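Home | About | Meetings | Workshop | Join

Gostow Watch and Clock Circle
Minutes of the October meeting
Posted by the Secretary

The meeting opened at 7:30 p.m. in the Stulley Road room. Minutes of the last meeting were read and approved with one spelling fix (it's Modholm, with one d!).

1. Membership
We now stand at 126 paid members, our best ever. Six people joined at the fall open house, and three of them have already signed up for the beginner bench nights. Wonderful news, and a warm welcome to all of them.

2. Workshop fund
The balance is $325 after the purchase of new mainspring winders. Members who tried them were thrilled - the small set handles ladies' movements beautifully. It was agreed to spend up to $90 on case-back wrenches and leave the rest for spring.

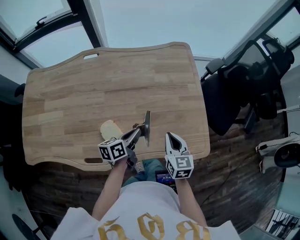
3. Onishi wall clock
The strike train is back together and keeping good time with the chime. The dial still needs its numerals touched up. Two members offered to do the lettering, and both will bring samples next time. Great work by everyone on this one!

4. Modholm swap meet
We have two tables again this year. Please tag every watch with a price and say whether it runs. Set-up starts at 8 a.m., and anyone with a spare loupe is asked to bring it.

5. Other business
A member asked about a talk on quartz repair. Lots of interest, so it goes on the winter program. The parts drawers need relabeling - crystals are still mixed in with crowns.

Meeting closed at 9:10 p.m., followed by coffee and show-and-tell.

Contact us | Copyright Gostow Watch and Clock Circle | Back to top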